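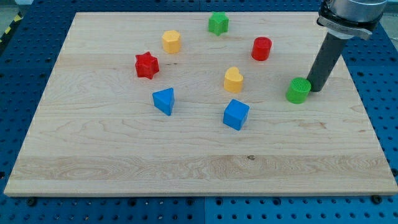
Mitside pushing cell: setup and maintenance notes

Maintainer: Valtteri Koivisto
Last revised: 13 Apr 2026

This file belongs to the Mitside cell, the second of the pushing cells in the Drustau project. It covers the board, the blocks, the rod and the regular checks. The format of the recordings is explained in a separate file, and the software of the arm also.

Board

The board is maple and lies on the perforated table. Two bolts stand in front of its near edge, one to the left and one to the right. Push the board against both of them before you start the arm. If there is a gap at one bolt, the board is turned a little and all block positions will be wrong by the same angle.

Please do not sand the board. In February we sanded one corner at the Branimthorpe cell and the blocks slid faster there than in other places. Wipe it with a dry cloth only.

Blocks

The set has eight blocks in four colors:

red: star, cylinder
yellow: hexagon, heart
green: star, cylinder
blue: triangle, cube

Every block must stand upright with its flat face up. Spare blocks are in the Spanos drawer, sorted by color. When you replace one, write the date in the log, also when the new block looks the same as the old one. Replace a block when its corner is chipped so much that you can feel it with a finger.

Rod

The pusher is a dark gray rod, held by a clamp on the black flange at the wrist. It works at an angle to the board, so the height of the tip depends on how deep the rod sits in the clamp.

To change the rod:

1. Move the arm to the park position and press the stop button.
2. Open the clamp screw and pull the rod out along its own axis.
3. Insert the new rod until it stops, then tighten the screw by hand and with the key after.
4. Run tip_check at low speed. The tip should come down to the wood without bending the rod.

Step 4 is often forgotten — if the tip is too low, it leaves a line in the wood.

Regular checks

Every 300 episodes: clean the tip, check the board against the bolts.
Every 2000 episodes: change the rod, check the flange screws, repeat the camera calibration.

The counter showed 2851 at the last rod change, so that one was done late.

Known problems

The green cylinder sometimes rolls around the tip when it is pushed off center. Lower speed helps a little.
After an emergency stop the arm needs 3 homing attempts on some days. The cause is not found yet.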